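Dreler dehumidifier — user guide, Wunstead building
Section 4: Setting up, first run, drain hose

Sections 1 to 3 are the safety sheet, the parts list and the bit about carrying it upstairs. Read the safety sheet first please. The rest can wait.

Applies to the big Dreler with the side handle. The small one in the hall cupboard has diffrent buttons, see section 7.

4.1 Before you plug it in

1. Stand the unit upright and leave it. Overnight if it came on its side in the van, two hours if it only came down the corridor.

2. Take out the tank (pull at the bottom edge, then tilt). Remove the foam block behind it. Also the strip of blue tape over the float. Keep the foam, Hedegaard want it back in the box if the unit ever goes for repair.

3. Check the float moves up and down with one finger. If it sticks, rinse in warm water, no soap.

4. Put the tank back until it clicks. No click, no start. Nine times out of ten when somebody rings Darius to say the thing is dead, it's the tank.

Note: spare tank on the shelf over the meter. Same part number as the old Sotent tank but it does NOT fit. Leave it alone, Efraín is sending it back.

4.2 Where to stand it

Flat floor. No rugs, no thick mats. At least a hand's width clear at the back and a good arm's length clear in front where the air comes out. Air in at the back, air out at the front — people get this the wrong way round all the time.

Keep it off worktops and tables, it's far too heavy and it hums through the wood. Floor only, also in the rooms with furniture in the middle.

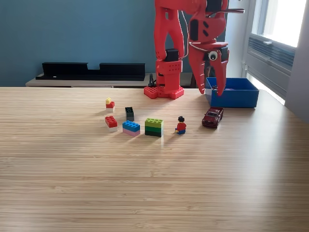 Doors and windows shut while it runs. Trickle vents above the windows shut as well (slide to the left). You can go in and out normally, just don't prop the door.

Not within a metre of a radiator. Not under a coat rack. Not in the shower room at all, the lead won't reach safely and extension leads are not allowed in there.

CAUTION: one dehumidifier per double socket. No kettle or fan heater on the other half. The breaker for the back rooms is old and it will trip.

4.3 First run

1. Plug in. One beep, green light. Display shows two dashes for a few seconds, then the room humidity.

2. Press MODE until the drop symbol shows. (The shirt symbol is laundry mode. Runs flat out and ignores the setting, don't use.)

3. Press + or – until the display says 60. Wait. It flashes three times and then goes back to showing the room figure. That means it has been saved, no need to press anything else.

4. Fan speed to low. High is for floods.

5. Check the louvre on top is open. It doesn't open by itself on this model, push it up with your thumb.

6. Write the time and the room figure on the card taped to the side. Aksel collects the cards in May and again before the heating goes on.

The first day it may read 85 or so and hardly seem to shift. Leave it. Plaster and timber take days to give anything up and the number goes down in steps. Ring if it is still the same after a week.

Note: room should be kept at 18 degrees or more. Below that it ices up and goes into defrost, which looks like it has stopped (fan running, no water, a little snowflake on the display). Wait for it to finish. Don't switch off and on, it just starts the defrost over again.

4.4 Emptying the tank

When full: three beeps, red light, stops. Nothing spills.

1. Switch off at the button, not at the wall.
2. Slide the tank out slowly with both hands.
3. Empty down the sink. Not on the plants, not in the iron, not down the yard drain when it's frosty.
4. Wipe the inside if it feels slimy.
5. Back in, click, button on. Should remember the setting. If the display shows 50 it has lost it, go back to 4.3 step 2.

Expect to empty it once a day to begin with, in a wet spell twice. Asmaa El-Sayed has drawn up a rota for evenings, it's inside the kitchen door. Swap among yourselves but cross your name out and put the new one in.

4.5 Drain hose (if nobody is in at night)

Only for rooms with a low sink waste or a floor gully. Hose is in the bag with the manual, clear plastic, with a brass end.

1. Unit off, unplugged.
2. Take off the round cap at the back, lower left. Turn it anti-clockwise. Rubber bung behind it comes out too — put both in the bag or they will be lost by tea time.
3. Screw on the brass end. Hand tight. No pliers!
4. Run the hose downhill all the way. No loops, no going over the skirting and back down again. It is gravity only, there is no pump.
5. Tape it down anywhere people walk.
6. Plug in, start, and check after an hour that water is coming out of the far end and not into the tank.

If the tank still fills with the hose on, there is a dip somewhere. Lift the unit up onto the two paving slabs from the yard and try again.

Don't take the hose across the room under tables, even if it is shorter. Round the edge, along the wall. Tove Ingvarsson marked the route in pencil on the skirting in the back rooms, follow the arrows.

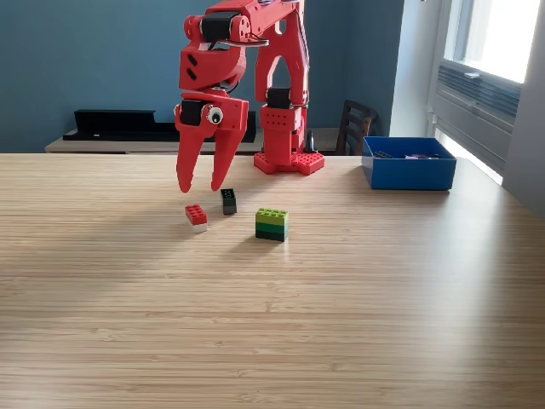

4.6 Filter

1. Slide the grille at the back upwards, filter comes with it.
2. Hoover both sides. If it's greasy, rinse under the cold tap and let it dry flat, a few hours.
3. Back in with the tab facing you.

Every two weeks when running daily. The FILTER light works off a clock and not off the dirt, so it comes on whether you've cleaned it or not. To clear it hold MODE and – together for five seconds.

Running hours: hold + at switch on and the number scrolls across. Ours said 1,918 when we last looked. Put the new figure on the card when you do the filter, no need to work anything out.

4.7 Stopping for the summer

- Switch off, unplug, wait ten minutes for it to drip out.
- Empty tank, dry it with a cloth, leave it slightly open.
- Hose off, cap and bung back in (they were in the bag, see 4.5).
- Wind the lead loosely over the two hooks. Not round the unit.
- Sheet over the top, stand it upright in the store under the stairs.

CAUTION: don't stack anything on it. The louvre hinge is plastic and Hedegaard no longer stock them.

4.8 Quick faults

Nothing at all: tank, then socket, then breaker.
Beeps but tank not full: float stuck, see 4.1 step 3.
Running but no water: too cold, or room is allready dry. Look at the number.
Rattle: louvre or grille not seated. Push.
Smell: filter, or old water in the tank.
Display says E2: switch off, leave an hour, try once more. Comes back, unplug it and tell Darius Grecu. Don't open the case.

Section 5 is the wall vents.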